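Who Eats Together and When: Shared Meals in a Student House
Final report, Intro to Social Research
Submitted Dec 12, 2021

I picked this topic because of an argument. My roommate Edem Annan said people in our building never eat together anymore, and I said they did, all the time, and we went back and forth until Dede Nyarko told us to go find out. So I did (and I got a grade for it, which helps).

The question I ended up with was pretty simple: how often do students in shared housing eat dinner with at least one other person, and what gets in the way? I started out wanting to cover lunch and breakfast too, but my instructor talked me out of that after she saw my first survey draft. It was way too long. The second draft fit on one page and people really filled it in!

I left 100 paper forms in the mailroom at Murkholm House and got 27 back. That's not great, I know. Iddrisu Odoi, who did his project on bus schedules, got way more than me, but he stood at the bus stop handing his out and I mostly hid upstairs. Each form asked for a week of dinners: what time, who with, and where. There was a blank space at the bottom for anything people wanted to add, and that turned out to be the best part of the whole form.

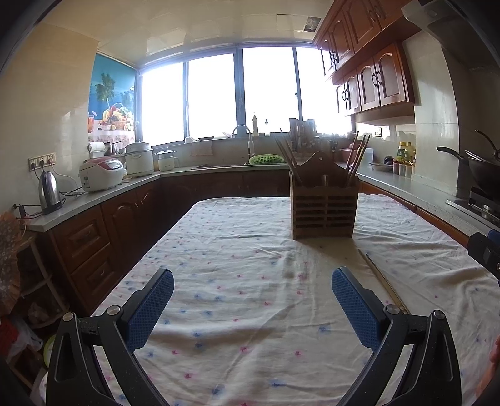

The times were all over the place. I figured most people would eat between six and seven, but a lot of the forms had dinners after nine, mostly from people with evening labs or jobs. One person wrote "standing up, 11 pm, cereal" three nights in a row. I decided cereal counts as dinner if the person says it's dinner.

Sunday was the big night for eating with others. Several people wrote that it was the only evening when everyone on their floor was home, and two of them had a regular thing going where one person cooked and the others cleaned up. Weeknights were much more hit or miss, and Thursday was the worst.

I also did three interviews, which were more fun than the forms. Xuelian Ren told me she had eaten dinner alone most nights in her first year and didn't mind it until February, when the building got really quiet and cold. After that she started knocking on the door across the hall around the time she put the rice on. Fuseini Opoku said the money side matters more than people admit. He likes cooking for a group, but he got tired of being the one who bought the oil and the onions, so his floor started a jar. The jar worked for a while and then people forgot the jar.

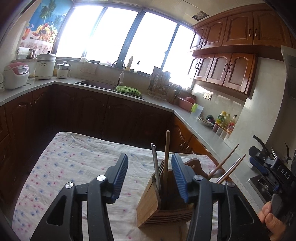
The thing that came up most in the blank space was dishes. I had listed schedules, money and shyness as my guesses, and dishes wasn't even on there - so I had to go back and make a new category by hand. People wrote whole paragraphs. Somebody drew a sink. If I did this again I would ask about cleanup directly, and I would ask who owns the pots.

There are some problems with my data. The people who fill in a form about dinner are probably people who care about dinner. Also the week I picked was right before midterms, so it may look lonelier than a normal week would. I didn't ask about family background or diet either, and both interviews that touched on religion made me think I should have.

As for the argument, Edem and I both claimed we won. He pointed at Thursday and I pointed at Sunday. Dede read the whole draft and said I should have asked people whether they wanted company in the first place, and that's the question I'd like to take into the spring methods class if there's room in it.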